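4.2 House rules for hand-held recording

When we began recording at the Vandum site we had, I am a little embarrassed to say, only two written rules, and both of them concerned charging. The rest lived in people's heads, and it served us well enough while there were three of us and we all ate lunch together. Once the work was shared with the Flamine office in July, the habits started to drift apart, and we found ourselves with 287 recordings of the same task that did not quite agree on where a recording ought to begin.

We went back through them patiently, over a good many cups of tea, and set aside 92 that could not be matched to a start position. The rules in this section grew out of that sorting. We offer them in the hope that another small group may borrow whichever ones suit their room. Figure 3 gives the operator's side of things, with the fingers over the table.
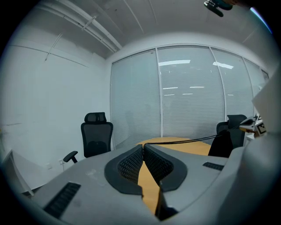
Petro Nazarenko

Figure 3. Hand-held gripper above the round table, with the blinds closed on the glass partition behind.

The first rule is about light. Blinds on any glass wall are closed before recording and stay closed until the session is finished, and the ceiling lights are left on. Glass will still give back a reflection of the lamps, and we accept this, so long as it stays in the same place from one recording to the next.

The second rule concerns cables. A cable may cross the table, but its path should be agreed on before the first recording and noted on the session sheet. Yaroslav Pasichnyk argued, kindly and at some length, for banning them from the tabletop altogether. We tried this for a while and went back to the looser wording, as operators were reaching around the table in ways that made their motions stiff.

Third, finger pads are looked over at the start of every session and wiped with a dry cloth. Scuffs on the housing are left alone. Chairs may stay beside the table, provided they are not moved partway through a set.

Under these rules we have since kept more than 189 recordings without having to argue over a single start position, and we would gladly hear from groups whose rooms ask for something different.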